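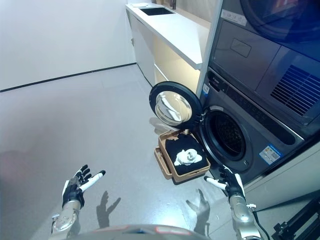

**Ticket 1216: washer stops before final spin, ground floor laundry**
Site: Rirbridge
Opened: January 20, 2019
Category: appliances / drainage
Status: monitoring

**Reported fault**

Washer halts with water still in the drum at the end of the 40-degree cottons programme. Door stays locked. Resident gets it open only after running drain-only, sometimes twice. Dryer stacked above is not affected. Same complaint logged in June against this machine and closed without a cause.

**Checks, first visit**

- Supply valve fully open, fill time normal.
- Standpipe height within the installation sheet. Hose end was pushed too far down the pipe. Pulled back and re-clipped.
- Pump filter removed. Found one hair grip, a shirt button and a wad of grey lint. Impeller turns freely by hand.
- Door seal folded back over its full circumference. Lint and a strip of fabric softener residue in the lower fold. Wiped out.
- Level checked front to back and side to side. Front left foot slightly short, raised and lock nut tightened.

Ran rinse and spin with an empty drum. Drained, reached 1,216 rpm on the service readout against a set speed of 1,200, door released at the end. No fault code stored.

**Update 1**

Resident reports the fault came back on the second load after the visit. That load was a single bath mat. Asked for the exact programme, load and option buttons for the next few washes.

**Update 2**

Log received, 7 loads. Two failed. Both were one heavy item washed alone. The five mixed loads finished. This fits the out-of-balance routine: the drum tries to distribute the load, gives up, and the programme waits. It doesn't explain the standing water, so the drain side stays under suspicion.

**Checks, second visit**

- Drain hose taken off at both ends and flushed into a bucket. Partial blockage at the bend behind the plinth. Cleared.
- Pump run for two minutes on service mode. Steady note, no cavitation.
- Pressure tube blown through.
- Test wash with small items only.
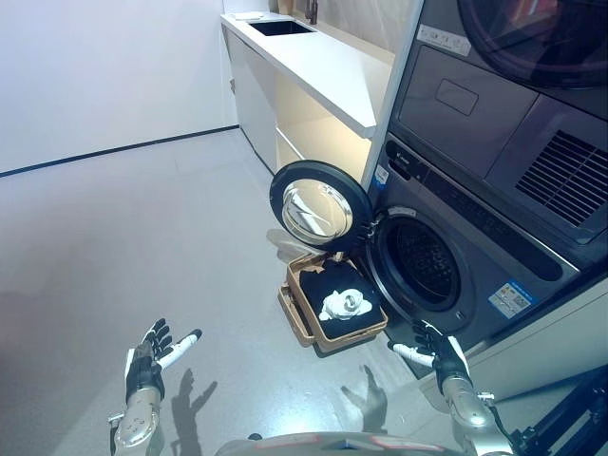 *Washer door open, basket on the floor in front with black and white items in it.*

Small-item test completed without a stop. Repeated with one large towel: spin was delayed by several rebalance attempts, then completed at reduced speed. Drum clear of water both times.

**Advice left with resident**

1. Don't wash a bath mat or a single large towel alone. Add two or three smaller things.
2. Check pockets. Small items in a net bag.
3. Clean the pump filter monthly. Shallow tray under the flap first.
4. Leave the door open between washes and wipe the lower fold of the seal.

**Parts**

None fitted. Replacement drain hose priced through Balogun, on hold. Okska stock list shows the pump as available if needed. Machine is at around 2,000 cycles on the service counter.

**Next action**

Resident to keep logging. If standing water recurs on a mixed load, order hose and pump together and book under the Selum maintenance contract. Otherwise close after the next filter clean.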